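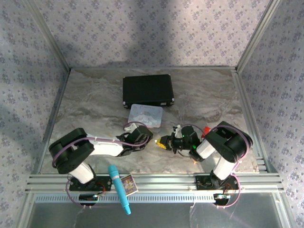
Budgeting for a Two-Arm Bench Cell
Workshop Tips, Planning and Purchasing
Wed 28 June

Most overspending on a small two-arm cell comes from items that do not appear on the arm vendor's quote. The notes below cover a bench-top cell with a pair of light arms on a common front rail, used for picking up and passing small objects. They assume a home workshop or a shared shop with ordinary wall power. Prices are left out except where a total is useful for scale.

Start with the task

Write down the heaviest object, the largest object and the farthest point on the work surface that either arm has to reach. Do this before opening a catalog. Rated payload is normally given at a stated reach, and the gripper counts against it. If the vendor's sheet does not say at what extension the payload figure applies, ask in writing.

For handing an item from one arm to the other, the shared zone matters more than total reach. Draw both reach circles on paper at full scale, lay the paper on the bench and mark where they overlap. Shorten each circle by the length of the gripper jaws. A hard case or other bulky item is usually pushed or turned in place, so check its width against the jaw opening and then decide whether the task calls for lifting it at all.

Rail and frame

Slotted aluminum extrusion is the usual choice for the mounting rail. Buy the rail in one piece, wider than the two base plates need. The spare length lets you move a base later without drilling, and a second order for a short piece costs nearly as much in freight as the first.

Check the slot size before ordering nuts. Extrusions that look alike take different nuts, and mixed bags are the most common return at the counter. Order 40 nuts and matching bolts for a cell of this size. That covers base plates, corner posts and module brackets, with some left for the ones that go under the bench.

Corner posts can be a lighter section than the rail if all they carry is wall panels. Anything that holds a camera should be treated as structure and braced accordingly.

Floor and walls

Adhesive vinyl and wallpaper are adequate for panels and cost very little. Two points for the shopping list:

Matte finish only. Gloss throws highlights that shift with the time of day and will cost more in lighting than was saved on material.

Buy the full quantity from one roll or one batch. Replacement panels from a later batch rarely match, which matters if camera images from before and after the repair will be compared.

Patterned coverings are fine for general work. For fine measurement by camera, keep a plain panel cut to the same size and swap it in.

Cables

Measure cable runs with the arm fully extended and then fully folded, and buy for the longer figure plus a service loop at the elbow. A cable that is correct at rest will pull its connector when the arm reaches across. Colored sleeve is worth the small extra charge in a two-arm cell, particularly where the control modules hang at the front of the rail and several leads come together.

Buy one spare of every cable that crosses a joint. Leads that stay on the bench can be replaced when they fail.

Grippers and spares

Fit the same gripper to both arms unless the task rules it out. A single spare set of fingers then covers the cell. Precious Mkhize, who handles parts for the Flemden shop, keeps 2 finger sets per gripper type and reorders when the first is opened. Her log for last year shows fingers as the largest wear item, ahead of cables.

Test objects belong in the budget too. Choose a mix of flat, round and pointed items: a coaster, a toy microphone, a small booklet, a block. Flat cards are the hardest of these for a parallel jaw and should be in the set from the first day.

Sample budget

The Flemden cell was priced by Karabo Naidoo against quotes from Nel and Traston. The non-arm portion came to 3808 dollars, divided under these headings:

Rail, posts, fasteners
Floor panel, wall panels, coverings
Power supplies and fused strip
Cables, sleeve, spare leads
Gripper spares
Lighting
Emergency stop and wiring
Freight

Freight was the line most underestimated. Long extrusion ships as oversize, and the two suppliers calculated it differently. Ask for a delivered price.

Power

Add the peak current of both arms, not the typical current. Arms that start together draw together. A separate supply for each arm costs slightly more than a shared one and makes fault finding much simpler. Put the emergency stop where it can be hit without reaching over the rail, and confirm that it cuts power to both arms.

Timing the order

Order extrusion and fasteners first, then build the frame while the arms are in transit. Do not order wall coverings until the frame is up and measured. Avoid placing long-lead orders in December, when the Hustbridge depot closes its cutting service and cut-to-length rail waits for the new year.

Keep every quote, including the rejected ones. They are the quickest starting point when a second cell is priced, and part numbers on the losing quote often turn out to be the available substitute.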